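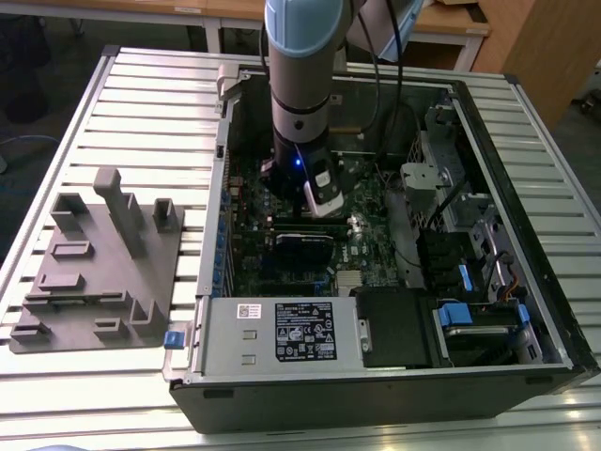
4장. 작업 위치 등록과 시운전

이 장은 Andow 분해·조립 키트를 로봇 팔에 장착하고 전원 연결까지 마친 사용자를 대상으로 합니다. 장착과 배선은 3장을 참조하십시오. 예제 작업물은 측면 패널을 분리한 데스크톱 컴퓨터 본체이며, 다른 작업물을 쓰는 경우에도 순서는 같습니다.

4.1 준비물

- Andow 그리퍼 모듈(손목 측면 장착형)
- Nel 제어기와 티칭 펜던트
- 픽스처 플레이트 및 고정 볼트
- 작업물(데스크톱 본체, 측면 패널 분리 상태)
- 정전기 방지 손목 띠
- 육각 렌치, 십자드라이버

주의: 본체의 전원 코드는 반드시 뽑아 두십시오. 코드를 뽑은 뒤 본체 전원 버튼을 5초 이상 눌러 잔류 전하를 방전시킵니다. 전원 공급 장치의 덮개는 어떤 경우에도 열지 마십시오.

4.2 작업물 배치

1. 로봇을 정지 상태로 두고 펜던트에서 수동 모드를 선택합니다.
2. 본체를 옆으로 눕혀 슬롯형 알루미늄 작업대 위에 올립니다. 열린 면이 위를 향해야 합니다.
3. 픽스처 플레이트를 본체 왼쪽에 놓고 작업대 슬롯에 볼트로 고정합니다. 플레이트의 세로 기둥이 작업대 안쪽, L자 브래킷이 바깥쪽에 오도록 방향을 맞춥니다.
4. 본체를 손으로 가볍게 밀어 봅니다. 움직이면 작업대 슬롯에 스토퍼를 추가합니다.
5. 본체 안의 느슨한 전선 다발은 섀시 쪽으로 모아 묶습니다. 그리퍼가 내려가는 경로에 전선이 걸쳐 있으면 안 됩니다.

참고: 플레이트는 3D 프린터로 출력한 부품입니다. 볼트를 과도하게 조이면 갈라질 수 있으므로 손으로 조인 다음 렌치로 4분의 1바퀴만 더 돌립니다. 출력용 파일은 Brallton 고객 페이지에서 내려받을 수 있습니다.

4.3 케이블 정리

1. 로봇 상부 관절에서 내려오는 케이블을 작업물 바깥쪽으로 돌립니다.
2. 손목을 양방향으로 천천히 돌려 케이블이 당겨지지 않는지 확인합니다.
3. 케이블이 본체 안쪽을 가로지르면 클립 위치를 위로 옮깁니다. 구조상 피할 수 없다면 가장 낮은 지점이 방열판과 그래픽 카드에 닿지 않을 만큼 여유 길이를 줄입니다.
4. 케이블을 정리한 뒤 수동 모드에서 전체 이동 범위를 한 번 확인합니다.

4.4 기준점 등록

1. 펜던트에서 '작업 > 새 작업물'을 엽니다.
2. 그리퍼를 빈 상태로 닫고 섀시의 왼쪽 위 모서리로 이동합니다. 그리퍼 끝이 모서리에 닿기 직전에 멈추고 P1로 저장합니다.
3. 같은 방법으로 오른쪽 위 모서리를 P2, 왼쪽 아래 모서리를 P3으로 저장합니다.
4. '평면 계산'을 누릅니다. 오차가 허용값을 넘으면 경고음이 나며, 이때는 P1부터 다시 등록합니다.
5. 안전 높이를 입력합니다. 기본값은 섀시 윗면에서 200 mm입니다. 섀시 위로 세워진 경첩식 부품이 있으면 접거나, 그 높이만큼 값을 올립니다.

주의: 기준점을 등록하는 동안에는 이동 속도를 저속으로 유지하고 한 손을 항상 비상 정지 버튼 가까이에 둡니다.

4.5 메모리 슬롯 접근 위치 등록

1. 팔을 안전 높이로 올린 뒤 메모리 슬롯 바로 위로 이동합니다.
2. 손목을 수직으로 맞춥니다. 펜던트의 '수직 정렬' 버튼을 쓰면 편리합니다.
3. 손목의 표시등이 파란색으로 켜져 있는지 확인합니다. 파란색은 그리퍼 통신이 정상이라는 뜻입니다. 꺼져 있으면 4.7을 참조하십시오.
4. 1 mm 단위 이동으로 그리퍼를 내려 메인보드 위 대기 위치에서 멈추고 A1로 저장합니다.
5. 슬롯 양쪽 걸쇠가 그리퍼 몸체와 간섭하지 않는지 옆에서 눈으로 확인합니다.
6. 파지 위치를 A2로 저장하고, 수직으로 들어 올린 위치를 A3으로 저장합니다.
7. 픽스처 플레이트에서 부품을 내려놓을 자리를 B1로 저장합니다.

참고: 드라이브 클립처럼 옆으로 당겨 빼는 부품은 수직 접근으로 등록할 수 없습니다. '접근 방향' 항목을 수평으로 바꾼 뒤 등록하십시오.

4.6 시운전

1. 작업 영역에서 공구와 나사를 모두 치웁니다.
2. 속도를 10%로 설정하고 파지 동작을 끈 상태로 A1, A3, B1 순서로 한 번 실행합니다.
3. 이상이 없으면 파지력을 68로 설정합니다(설정 범위 0~100). 메모리 모듈에는 이 값을 권장합니다.
4. 파지 동작을 켜고 한 단계씩 실행합니다.
5. 연속 실행은 단계 실행을 세 번 문제없이 마친 다음에 시작합니다.

주의: 자동 모드에서는 작업대 안으로 손을 넣지 마십시오. 떨어진 부품은 로봇을 정지시킨 뒤에 꺼냅니다.

4.7 이상 발생 시

손목 표시등이 꺼져 있음: 그리퍼 커넥터를 분리했다가 다시 끼웁니다. 그래도 켜지지 않으면 제어기를 재시작합니다.

부품을 들다가 놓침: 파지력을 2씩 올리며 시험합니다. 80을 넘기지 마십시오. 손가락 패드가 닳았을 수 있으므로 패드 상태도 함께 확인합니다.

위치가 조금씩 어긋남: 본체나 플레이트가 밀린 경우가 많습니다. 고정 상태를 점검하고 P1~P3을 다시 등록합니다.

하강 중 정지: 접촉 감지가 작동한 상태입니다. 수동 모드로 바꾸어 팔을 수직으로 올린 뒤 케이블과 걸쇠를 확인합니다.

4.8 점검 주기

손가락 패드는 파지 1,000회마다 교체합니다. 누적 횟수는 펜던트의 '정비' 화면에 표시됩니다. 교체용 패드와 픽스처 플레이트는 Povstead 부품 창구에서 주문할 수 있으며, 주문할 때 그리퍼 모듈 옆면의 일련번호를 알려 주십시오.

다른 기종의 본체를 추가로 등록하려면 5장으로 넘어가십시오.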